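Preparing a Maple Board for Use with Shape Blocks

Vornmont Learning Resources
Last revised September 2, 2020

These instructions apply to all maple boards issued with the Kunodora block sets. Staff should read them in full before placing a board in service.

Selecting the board

Choose a flat board with cleanly cut edges. Figured grain, faint streaks and small knots are acceptable provided the surface is smooth to the touch. Boards that rock on a level table should be returned to stores.

Sanding and finishing

1. Sand along the grain with 180-grit paper, then 240-grit. Ease the corners lightly.
2. Remove all dust with a barely damp cloth and leave the board to dry for 15 minutes.
3. Apply a thin coat of clear, water-based finish and allow it to cure overnight. Tinted finishes must not be used, as the colour of the blocks should read clearly against pale timber.

Fixing the board

Place the board on the worktable and square it to the near edge. Where the table has a grid of holes, use bolts close to the front corners. Tighten by hand, then give each bolt a further quarter turn.

Laying out the blocks

Small plastic blocks in several colours are supplied with each set. Place eight of them near the middle of the board and leave clear wood on every side.
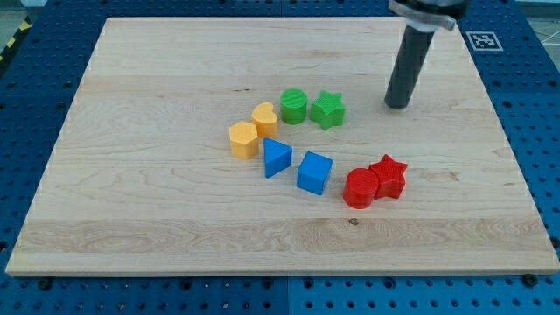

Blocks should lie flat and remain within easy reach. Larger arrangements are covered in the Pevisau layout guide.

Care

Wipe the board after each session with a dry cloth. Sticky marks may be removed with mild soap and almost no water. Inspect the finish every May and recoat where the grain feels rough. Spare bolts may be ordered under part number 354.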